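Quote of the month goes to Hiwot Kumsa, who told the Celtedmont council that a 28-page parking ordinance is "a novel with fines in it." I laughed so hard I missed the vote!

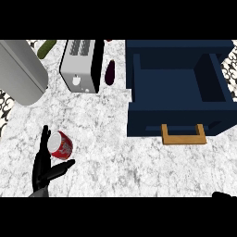
A cucumber, an eggplant and a toaster on the counter.

It passed anyway, by 2 votes. Mulugeta Hadgu wanted the evening meters dropped after 6 – sorry, after 10, I can't read my own notes – and got talked over twice.

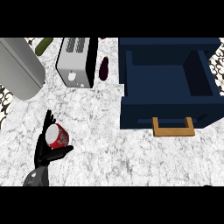 I still think he's right. Downtown diners shouldn't be feeding a machine at that hour, and I'll be saying so when the July session opens for comments. Come sit with me!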